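4. Installing Plidska from a package file

Use the procedure in this section when the Plidska app is not listed in the app store on your phone or tablet. If the app is listed, install it from the store and go to section 5.

Before you start

Check the following:

- The device has at least 1000 MB of free storage.
- The battery is charged, or the device is connected to its charger.
- You know the user name and password for your Konton account. A Konton account made for the web version also works in the app.
- Any earlier beta of Plidska has been removed. Settings from the beta are not carried over.

CAUTION: Download the package file only from the Downloads page of your Konton account. Packages from other sites may have been changed and will not receive updates.

4.1 Download the package

1. Open the browser on the device and sign in to your Konton account.
2. Tap Downloads, then Mobile.
3. Select the package that matches your device. Phones and small tablets use the Standard package. Devices managed by an employer or school use the Managed package.
4. Tap Get file. If the browser warns about the file type, tap Keep.
5. Wait until the download is marked complete. Do not rename the file.

Note: On slow connections the progress bar can stay at 95 percent for several minutes while the file is checked. Do not cancel the download at this point.

4.2 Allow the installation

1. Open Settings on the device and search for "unknown apps".
2. Select the browser you used in 4.1.
3. Turn on Allow from this source.

The wording differs between device makers. If the setting is gray, the device is managed and an administrator has to turn it on.

4.3 Install and sign in

1. Open the Files app and go to the Downloads folder.
2. Tap the package file, then tap Install.
3. When the installation is finished, tap Open.
4. Enter your Konton user name and password.
5. Type the 4-digit code sent to your registered phone number. The code is valid for two minutes.
6. Select a region. The region sets the language of the menus and the store used for paid add-ons. It can be changed later under Profile.

CAUTION: Return to Settings and turn off Allow from this source after the first sign-in. Plidska does not need it to run.

4.4 If the installation fails

"Package could not be read": The download is not complete. Delete the file and repeat 4.1.

"App not installed": An earlier version is still on the device. Remove it, restart the device, and repeat 4.3.

No code received: Wait two minutes, then tap Send again. After four attempts the account is locked for the rest of the day.

Text by Zdenka Milošević. Checked against the May release by Brayan Agudelo. 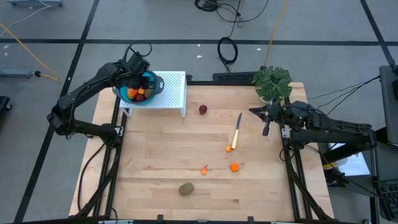
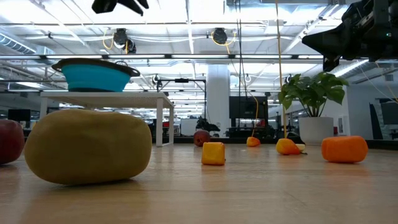

SECTION: MOBILE SETUP

Next: 5. Turning on automatic updates
Previous: 3. Creating a Konton account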